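Home > Robot learning > Data and training
Two-handed folding policy does worse after adding more demonstrations. Is it the mix?

Asked 2020-08-11

I'm training an imitation policy for folding tops on a bed, two grippers, bimanual. Demonstrations are recorded with hand-held grippers in people's homes, so there is no arm in the training data at all. The policy predicts relative gripper motion and opening width for both hands.

First round of training used 80 demonstrations, all from one home, all on the same bed. In testing it got a sleeve folded in and the hem brought up to the collar 37 times in 50 tries, which I was happy with. Then I added everything we recorded since April, for a total of 515 demonstrations over several homes. Same network, same image size, same number of epochs. Now it gets 21 out of 50. Test setup did not change between the two.
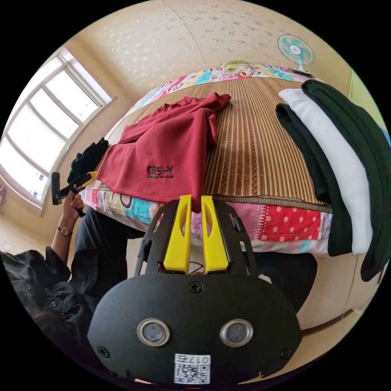

The failure is nearly always the same. Left gripper goes to the sleeve cuff, closes a little short of it, and lifts with nothing held. The right one waits, then carries on as if the sleeve had been folded. Training loss looks fine and the held-out loss is lower than it was with the small set.

Things I have checked:
Gripper width calibration, both hands, within a millimeter.
Camera latency, measured again, same as before.
Left and right streams are not swapped.

The new recordings come from several people and they don't all fold the same way. Some do both sleeves first, some fold the shirt in half lengthwise and deal with the sleeves after. I let them do what they liked and assumed variety would help. Long sleeves and short sleeves are mixed together too, and so are thin shirts and thick ones.

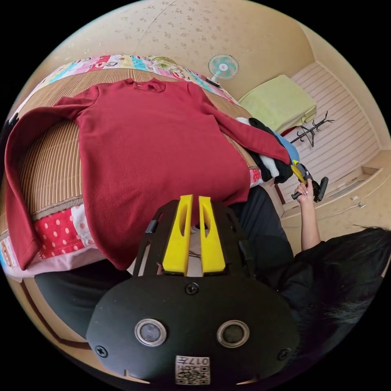 Åsmund Fagerlund wrote: Mixed strategy is the first thing I would look at, but I don't think it explains closing short of the cuff. That sounds like a position error. If your poses come from visual tracking on each gripper, check the relative pose between the two hands at a known moment. We had people touch the two gripper tips together at the start of each recording, and the distance that came out should be near zero. In our Trisari set a good part of one batch was off by several centimeters, and the single-hand loss never showed it. The network just learned the average of the good and the bad, and the average lands beside the cloth.

For the strategy question, sort the recordings by which fold comes first and train on the largest group only. Don't change anything else. If success comes back up you have your answer in one run. I would do this before touching the network.

Also, lower held-out loss means very little here if you split by frame. Split by home.

(marked as helpful)

Second answer

More epochs. You have over six times the data, and you may be stopping too early. I had this on the Zirnstead arms and it went away after training overnight. Might also want a bigger image encoder.

Comment from the asker: Same number of epochs over a bigger set is already many more steps, so I don't think that's it. I did try doubling it and got the same failure.

Third answer

Can't tell from your post whether you balance the homes when sampling. If one home has half the recordings, the rest hardly count. We weight per home at Cavoswood and it made some difference for towels. For shirts I don't have numbers.

The other thing is the waiting arm. If the right one carries on after the left one missed, there are probably no retries in your demonstrations. People edit those out as mistakes. Keep them in, starting from the miss, and have somebody record a few where the first grasp is missed on purpose.

Update from the asker

I had split by frame. Splitting by home, the held-out loss is worse with the big set than with the small one, so at least it agrees with the robot now. The tip-touch check I can't do on the old recordings, but most of them start with the grippers parked in the Engström stand and I can get the relative pose from that. Going through them now. Will do the sleeves-first subset after.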